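Home | Posts | Town Stuff | Recipes | Contact

The Herkitz recount, and why I can't stop talking about it

Wed 1 June

So the recount is done, and the Herkitz ward seat on our town council was decided by two votes. Two! Out of 2,762 ballots! I've been telling everybody I meet that I nearly didn't go that day (it was raining, my back hurt, the line at the Jedside library was out past the bike racks), and now I get to be unbearable about it until the next election.

If you don't live here, the short version is that both candidates ran on the same three things, parking, the bus cut and the old Meng warehouse, and spent most of the spring accusing each other of stealing ideas. I read every flyer that came through my door. One had the election date wrong, which tells you how carefully these things get proofread. The other one was nearly all photo.

What got people worked up in the end was the warehouse. The outgoing council wanted to sell it, and the challenger wanted it kept for the town, and by April you couldn't buy a sandwich without somebody giving you their view on roof repairs. I went to the forum at the Hana Street school and stayed the whole evening on one of those tiny chairs. There were 250 people in that gym, and I swear every one of them had a question that was really a speech. 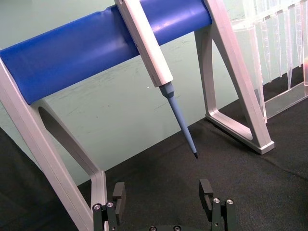 Who gets to ask for a recount in a town election like ours?

Either candidate can, as long as the margin is small enough and the request is in writing before the results are certified.

The losing side filed theirs the next morning and I don't blame them one bit. I'd have done the same with a gap that tiny. What bugged me was the week of rumors in between – lost boxes, a locked room, somebody's cousin who saw something – and then the recount came back with the very same margin and all those people went quiet on the neighborhood page. Not one "oops, my mistake"!

Anyway, the new member gets sworn in later this month and the warehouse vote is supposed to come up in December, unless they push it back again, and they've already pushed it back once. I'll be there with a cushion this time. I also still want an answer about the 6:40 bus, which was promised at the forum by both of them (I wrote it down) and hasn't been mentioned by anyone since.

Share this post: 14 shares
6 comments

Older post | Newer post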